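Gelomdale Reading Lounge: Furniture and Desk Items

Gallery page 3 — ground floor, seating side

The pages in this section cover the loose furniture and small desk items on the ground floor of the Gelomdale building at Ernham. Fixed joinery, lighting and flooring are on pages 1 and 2. Entries are grouped by location and follow the order of the floor plan, starting at the street entrance and running clockwise. Text was prepared by Ravindra Upadhyay in April and checked against the room schedule by Kamlesh Semwal.

The ground floor has a net area of 2,675 square feet. The seating side takes up a little under half of it. Item numbers refer to the Tiwari furniture schedule, which is held at the front desk and can be consulted during opening hours. Where a number has a suffix (A, B), the piece was replaced after the first fit-out and the suffix gives the generation.

Entrance bench, item 12
Straight bench without a back, for short waits. The feet have leveling screws because the floor falls slightly toward the door. Check the screws when the bench is moved for floor cleaning.

Magazine rack, item 14B
Second generation. The first rack was too shallow for larger formats and they slid out at the bottom. The current one has a deeper lip and takes one title per slot, face out.

Round tables, items 20 to 26
Wooden tops with a clear finish. All tops are interchangeable between bases. Sanding and refinishing is done on site, one table at a time, with the room open. The finish needs 40 hours before anything heavier than paper is set on it. Rubber feet should not be left on a fresh top — they mark it.

Upholstered chairs, items 31 to 44
Rounded back, padded seat. The cover fabric is rated for commercial use and is cleaned with a low-moisture method only. Rotate chairs between the window row and the inner row every Friday before opening. Window-row seats fade faster, and without rotation the difference shows within one season.
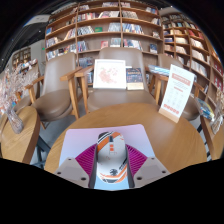

Mouse with orange and black graphics on its rounded-corner pad, round wooden table. Taupe chair and tabletop sign behind.

Mouse pads, item 52
One pad per working position. The color grades from pinkish lavender to light blue, and the printed side goes up. Pads are wiped with a damp cloth and laid flat to dry. Do not hang them over a chair back; the corners curl and the sensor loses tracking at the edge.

Mice, item 53
Mixed stock. The decorated shells came from a closed-out Pleltar order and are kept in service until they fail. Two cleaning points matter: the gap beside the scroll wheel, where lint collects, and the glide feet underneath. Solvent wipes should be kept off the shell, as the printed graphics are not sealed on all units. A mouse that skips on one pad should be tried on a second before it is written off.

Tabletop signs, item 55
Upright panel in a slotted wooden base. The panel lifts out for text changes. Slots widen with use and the panel begins to lean; a strip of thin card at the back of the slot corrects this. Replacement panels are cut to the same size and ordered in a batch, last time 147 pieces for all Gelomdale locations. Of these, 131 were usable on delivery and the rest went back for chipped corners.

Window shelf, item 60
Continuous shelf at standing height. The brackets are fixed to the wall studs and the spacing should not be altered. Load limit is posted on the underside at the left end.

Coat stand, item 63A
Weighted base. Original piece, first replacement pending. The upper ring has worked loose twice and is now pinned. Heavy bags go on the lower hooks.

Notes on the schedule

Cleaning intervals for the seating side are the same as on page 2, with one exception: tabletops are wiped at 2 p.m. as well as at closing. Pads and mice are lifted off first and put back on the side nearest the chair.

Corrections to item numbers should be sent to Kamlesh Semwal with the table or chair number and the generation suffix, if there is one. Page 4 continues with the stair landing and the upper reading room.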